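Section 4. Washing and Drying Cotton at Home

This section covers T-shirts, pillowcases, dishcloths and other plain cotton items. It applies to the Eide front loader and to the older Redine top loader still found in many of the Gekusstead apartments. Where the two machines differ, the step says so.

4.1 Before you load

1. Read the care label. Treat it as the maker's most nervous guess. Plenty of cotton marked "cold only" will come through a warm wash, but if you shrink it, you have no one to complain to.

2. Sort by color, then by weight. Sorting by brand of detergent, as one leaflet suggested to us, does nothing we could measure.

3. Check pockets and turn printed shirts inside out.

4. Fill the drum loosely. The Eide door sticker claims 17 pounds. We have never seen 17 pounds of cotton come out clean, and we suggest you stop well short of it.
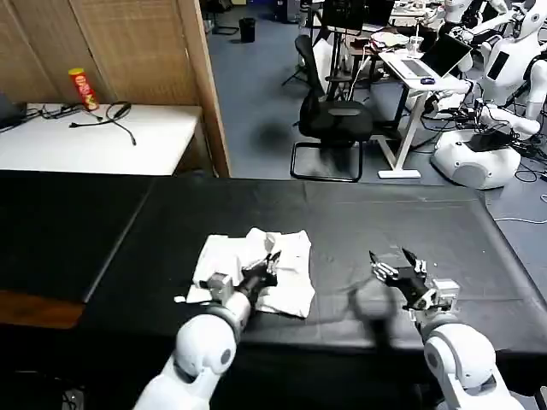
5. Add detergent. The cap lines are drawn by people who sell detergent. Start at half the lowest line and go up only if the wash smells stale when dry.

Note: Fabric softener is optional at best. On towels and dishcloths it leaves a coating that keeps them from soaking up water. Leave it out of those loads.

4.2 Choosing a cycle

1. On the Eide, turn the dial to Cotton and press Temp until the display shows the setting you want. On the Redine, set the temperature before pulling the dial out. If you do it afterward, the machine ignores you.

2. Skip the Quick cycle for anything with a real stain. It lasts 20 minutes and is fine for a shirt worn to lunch.

3. Skip Eco Plus unless you have the evening free. Ours ran 102 minutes on a half load, and Hacer Kırmızıgül, who tested both machines for this guide, could not tell the result from plain Cotton.

Caution: Do not open the Redine lid during the spin. The lid switch is supposed to stop the drum - do not trust it with your hand.

4.3 Drying

1. Shake each item out once before drying. It takes out more creases than the "anti-wrinkle" button does.

2. Pull side seams straight while the cloth is damp.

3. Hang shirts by the hem. Clips at the shoulder leave marks.

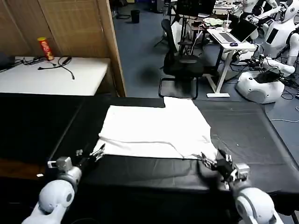 Can I put cotton away while it still feels slightly cool?

Leave it out for another hour. Cool usually means damp, and damp cotton in a closed drawer picks up a smell that needs a second wash.

4. If you use a dryer, choose low heat and take the load out as soon as the drum stops.

5. Clean the lint screen after every load, including small ones.

Error code 337 on the Eide means a blocked drain filter, whatever the Curkent help line tells you about the door.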